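Feb 1, 2023

Rent went up again, effective the first, so naturally I spent the morning thinking about bread.

The bakery on Sunness Street has started selling off yesterday's rolls after seven in the evening, and I have become the kind of person who knows this. Last night I walked over in sleet and came home with wet socks and a bag that cost me less than the bus would have. I felt like a financier. Then I ate all but one of them standing at the sink and felt like something else.

So there was a single roll left for today, and I decided it would be Lunch, with a capital letter. I wiped the white table properly, including the sticky patch I've been putting a magazine over since August. I got out the blue plate. It's plastic and it came with me from the apartment in Dostton, where I had four real plates that all died in the same move. The blue one can't be killed. I've dropped it on tile, on concrete and once on a cat, and only the cat complained.

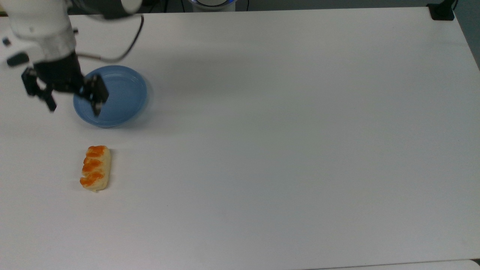

I do like the ones with the orange glaze. They look braided, or as if somebody started braiding and got called to the phone, and they're pale everywhere the glaze doesn't reach. My grandmother would have called them underbaked and then asked for another. You can pull them apart at the ridges and pretend each piece is a separate, sensible portion. I have been fooled by this every time.

The plan was to put it on the plate, sit down, and eat slowly with no screen in front of me, as recommended by the article I read on a screen. There would be butter. There was no butter. I had used the last of it on the previous six rolls, which I now see was a planning failure. I considered the jar of Deák plum jam at the back of the fridge and decided I wasn't ready to know how old it is.

Afternoon: 39 emails, most of them from Seltico about a toaster I looked at once. It has 7 settings. I own a toaster with two, off and smoke, and we get along fine.

Must buy butter. Must also call the landlord, but butter first.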